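Wing-sze Tsang
Friday

1/ I've been told for years that wooden alphabet blocks are the one toy worth paying for. Every parenting list, every grandmother, every shop with a chalkboard out front. I've gone along with it and I'm no longer sure I should have. Thread.

2/ Start with the price. The Caklow set our neighbour bought is beautifully boxed and cost more than my winter boots. The set we've got came from a church rummage sale for 2 dollars in a bread bag. I've handled both. I couldn't tell you where the extra money went, apart from the box.

3/ Then the spelling. You get letters on some faces and little pictures on the others, so any word you build depends on which block has the letter you're after and whether it's already been used for something else. Try writing "banana". Try writing your kid's name if your kid is called Hannah.

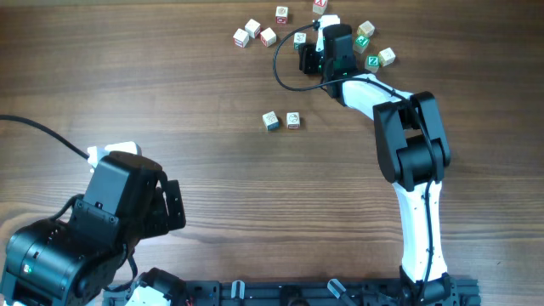

4/ The Z problem

Why is there always a Z? It's the first one I find, every time, in green, looking very pleased with itself. Vowels are what you need and vowels are what's under the couch. I asked Jérémie Huet, who taught kindergarten with me in Moncton, and he said his class wrote a lot of words with no vowels in them and called them robot names. Fine, but that's a workaround.

5/ "They teach the alphabet." Do they? My niece learned hers from a song and a placemat. The blocks she threw. I'm prepared to believe that throwing is developmental, everything else seems to be, but let's not credit it to literacy.

6/ And the pictures. Half of them are line drawings of something a child born this decade will never meet. We had one I was sure was a teapot until Hina Ghauri told me it was an elephant. She's got the same set and has obviously put in the hours.

7/ What I will give them: they line up. Put a few in a row on a plain table and even I want to add another. No batteries, no little tune. A small kid will do this for ages, pushing one along until it meets the next, and it's the only part of the whole business I've never had to supervise.

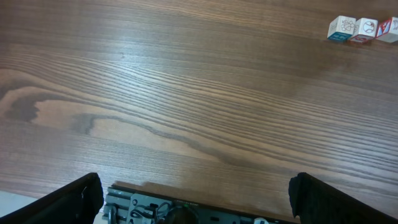

8/ On tables, while we're here

People say use the carpet. I say use the table. A brown wooden table with a good grain shows the white tops up nicely and you aren't going to step on one at six in the morning. The counter-argument is scratches. Our table is already full of marks, so that ship left harbour well before the blocks arrived.

9/ Somebody will reply that I should be rotating toys. I tried toy rotation in February. You put half the stuff in a bin in the basement, and in theory it comes back as new. In practice I forgot the bin, and when I hauled it up the kid wanted the bin.

10/ Somebody else will send me the Wiston storage tray with a slot for each block. I've seen it. It's a very tidy idea for people who have never watched a set of blocks turn into a set of blocks minus two. An empty slot just sits there accusing you. Ours live in a scatter at the far end of the table and get pulled down a few at a time, and I can't see what a tray would add.

11/ The row of three is the sweet spot, for the record. Two is nothing. Four and somebody leans on it.

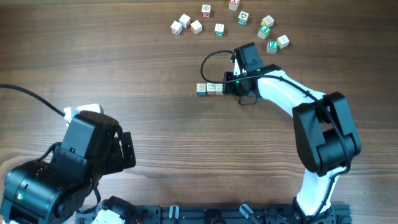
12/ Golshifteh Zarei has already messaged to say I'm being unfair and that stacking is the whole point. I don't buy stacking. A tower gets four seconds of joy and then it's all over the floor, and I'm the one on my knees with a flashlight. A row stays where you left it.

13/ So would I buy a set new? No. Would I get rid of the one we have? Also no, and I've tried to work out why. They're a nice colour, they don't need charging, and the Z is growing on me a bit.

14/ If anyone has a spare E from an old set, any size, I'm in the market. Will trade a Z.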